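Projets étudiants | Robotique et logiciel | Rapport de fin de module

Attraper un tube, le tenir, lâcher l'affaire : notre pile logicielle pour deux bras

Bon, je préviens tout de suite, je viens plutôt du web et avant ce module je n'avais jamais écrit une ligne de code qui fasse bouger quelque chose de plus lourd qu'un curseur. Avec Kevser Ersoy on s'est réparti le travail assez vite : elle prenait la planification et l'ordonnancement des deux bras, moi la perception et tout l'outillage autour (les journaux, la relecture des essais, les scripts que personne ne veut écrire). Le projet s'appelle Wultow, le planificateur s'appelle Grivico, et non, aucun des deux noms ne veut dire quoi que ce soit.

La tâche tient en une ligne : sortir des tubes à bouchon vissé d'un portoir et les présenter à la caméra pour relire la graduation. Dit comme ça, j'ai cru qu'on aurait fini en mars.

Le portoir, ce faux ami

Mon premier détecteur cherchait les trous. Très mauvaise idée ! Le portoir orange a des grands trous et des petits trous qui alternent, il est translucide, et l'étage du bas se mélange à celui du haut dès qu'on regarde un peu de biais. J'obtenais des grilles fantômes, décalées d'un demi-pas, avec un score de confiance magnifique. Du coup j'ai tout jeté et je suis repartie des bouchons. Une teinte bleu-vert sur fond blanc, ça se segmente presque tout seul, et une fois qu'on a une rangée de bouchons on peut recaler le modèle du portoir dessus par moindres carrés.
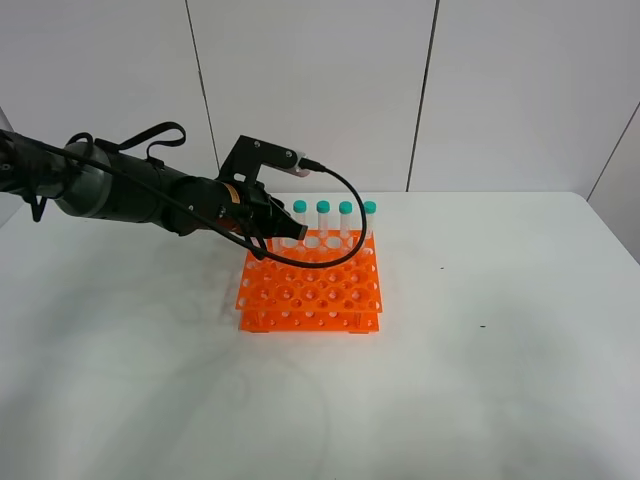
Fig. 1. Pince près du premier tube de la rangée du fond.

L'approche est la partie où Grivico m'a le plus impressionnée. Kevser a ajouté au modèle de collision une enveloppe grossière pour le câble qui fait une boucle au-dessus du portoir (une suite de capsules, très laid, très efficace). Avant ça, le planificateur proposait des trajectoires superbes qui oubliaient complètement que le câble existait. On a rejoué 170 requêtes de planification en simulation avec cette enveloppe, et 11 seulement sont restées sans solution, toutes pour des tubes en bout de rangée.

La caméra du poignet et les petites saletés

La caméra du poignet voit de près, mais elle perd les bouchons dès que le portoir part dans un coin de l'image. Il ne reste alors que le bas des tubes, pâle sur fond pâle, et mon segmenteur de couleur ne sert plus à rien. J'ai donc écrit un petit module de mémoire, Vosteo, qui garde la dernière pose connue du portoir et la propage avec la cinématique du bras tant qu'aucune nouvelle mesure n'arrive. 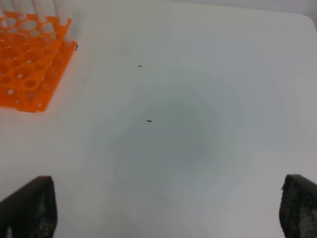 Fig. 2. Vue du poignet, doigts écartés : le portoir est en haut à gauche, des débris sombres traînent sur la table.

Les débris, parlons-en, parce que j'y ai laissé un week-end ! Mon détecteur d'objets inconnus les prenait pour des obstacles, et comme il leur donnait une hauteur par défaut, le planificateur contournait une poussière comme si c'était un mug. J'ai ajouté un seuil sur la surface apparente, puis un test de persistance entre vues. Les ombres diffuses sous la pince m'embêtaient aussi ; là j'ai triché, je masque la zone entre les doigts quand la pince est ouverte et qu'on ne cherche rien dessous.

Pour la lecture de la graduation, on place le tube bien droit devant la caméra et on lance une reconnaissance de chiffres. Ceux du haut passent très bien. Plus on descend, plus c'est flou, et derrière le plastique on voit le noir des doigts, ce qui mange tout le contraste. J'ai fini par ne lire que les chiffres fiables et extrapoler les autres, vu que l'espacement est assez régulier. Le reflet vertical juste à droite des nombres, lui, résiste encore à tous mes filtres.

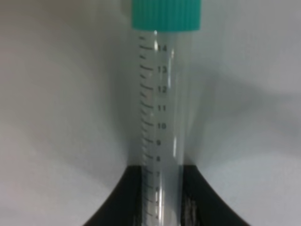 Faire cohabiter deux bras

Au départ chaque bras avait son propre nœud de contrôle et son horloge, et les deux se faisaient confiance. Erreur de débutants. On est passés à un ordonnanceur unique, Saraç, qui réserve des volumes de l'espace de travail : un bras demande une zone, l'obtient ou attend. C'est un verrou, quoi, mais en trois dimensions et avec un délai d'expiration (merci les interblocages). Le fichier de configuration fait 129 lignes et je suis assez fière qu'on puisse le lire sans pleurer.

Le cas pénible, c'est quand un bras tient un tube pendant que l'autre avance sa pince au-dessus de la table. Vu du poignet, le second bras occupe un bon morceau de l'image, et ma perception voulait absolument en faire un objet de la scène. Maintenant on projette le modèle du bras voisin dans l'image et on retire ces pixels avant la segmentation. Il faut que les horodatages soient propres, sinon le masque arrive en retard et il reste un liseré de pince que le détecteur adore.
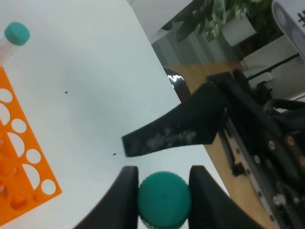 Kevser Ersoy : je ne suis pas d'accord avec le mot « verrou », c'est plutôt une réservation, et la différence compte quand un bras rend sa zone en avance. Je voudrais aussi que le rapport dise que le délai d'expiration est réglé à la main. Si on change la vitesse des bras, il faut le refaire.

C'est noté, et elle a raison pour le délai. La prochaine étape serait de le calculer à partir de la durée prévue par Grivico, le champ est déjà dans le message mais personne ne le lit. Il me reste aussi 121 enregistrements à annoter pour le masque du bras voisin, et j'aimerais bien essayer une exposition plus courte pendant la lecture de la graduation.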